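Pleltora sim, slider task, December

Re-ran the pose estimator on 868 resets, wrist view only, then wrist plus room view. Corina's seed list, same table.

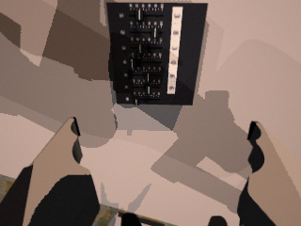
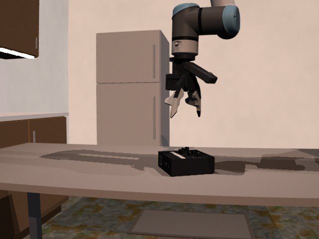 Estimator error in yaw fell once both views went in — nearly 200 resets had been landing on the wrong slider. My guess is shadow edges. The arm's shadow on the tabletop is large and grey-brown, close to the panel. Next: 513 resets with shadows off, then ask Niilo for his weights.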